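Song Lyrics and Public Blame: How Listeners Reacted to the Jallari Case
Project report, second year, Popular Music and Media
Prepared by Úna Moynihan and Gearóid Corrigan

1. Why we chose this subject

In February the singer Jallari was removed from the program of the Tamlow festival. The reason was one song, "Finelel", in which the narrator is proud of selling stolen phones. Two other singers asked for the removal in public, and one of them had sung on an earlier record of Jallari. The discussion continued online for several weeks and became quite personal.

We wanted to know what the listeners were really arguing about. In the newspapers the question was presented as freedom of the artist against responsibility of the artist. When we read the comments ourselves, we had the impression that many people were talking about something else, and we decided to check this.

2. Material

We collected public comments written under the three festival announcements and under the two open letters. After we took out repeated comments and advertising, we had 2327 comments. From these we selected every comment which names the song or quotes a line of it. This gave us 288 comments, and these are the main material of the report.

We also made 10 interviews with students who listen to this kind of music. Each interview took place in the small seminar room and was recorded with permission. We do not use the names of the students. Our tutor, Dr. Ó Conaill, read the questions before we started and asked us to remove one which was leading.

3. Method

Each of us read all 288 comments alone and gave every comment one main topic. Then we compared. In most cases we agreed, but the topic "loyalty" made difficulties. For Gearóid it meant loyalty between artists, and for me it included also the loyalty of fans. We wrote a new definition in which loyalty is only between people who work or have worked together, and we read the whole material again. This cost us almost two weeks and we had to shorten the part about the radio stations.

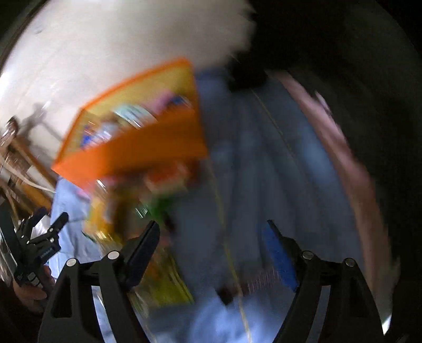

Figure 1. Box with orange border and yellow panel, with the blue pad of the gripper.

Irony was the second difficulty. A comment such as "what a brave man, arrest him twice" can be read in both directions. If the two of us could not decide, we marked the comment as unclear and did not count it under any topic.

4. Results

The largest topic was loyalty, with 111 comments. These people wrote very little about stolen phones. They wrote about the singer who had worked with Jallari and then signed the letter against him. The words "friend" and "brother" come back many times, and also the question of who was paid for the earlier record.

The second topic was the lyrics. Here the comments were longer and usually calmer. Some writers said that a narrator in a song is a character, the same as in a film. Others answered that young listeners do not always hear the difference, especially when the singer wears the same clothes and uses the same name outside the song. We found good arguments on both sides, and also some comments where the writer had clearly not heard the song until the end. In the last verse the narrator loses his own phone and is laughed at by his sister.

A smaller topic was the festival itself. Several people had already bought tickets and wanted to know about a refund. We first considered these comments as not relevant, but later we kept them, as they show that not every listener was interested in the moral question.

In the interviews the picture was a little different. The students spoke more about the lyrics and less about the quarrel. One said: "I knew the song for a year and I never thought about the phones. It is the drums that I like." Another had stopped listening to Jallari, but she explained that this was after a bad concert and had no connection with the case.

5. Limits of the work

People who write comments are not the same as all listeners. Our interviews are few and all the persons are students at our college. We asked Jallari's manager and the festival office for a statement. The office sent us the press text which we already had, and the manager did not answer.

We also must say that both of us liked the song before the project. We tried to be fair when we gave the topics, and the table with all decisions is in Appendix B, so that the reader can check it. The interview questions are in Appendix A.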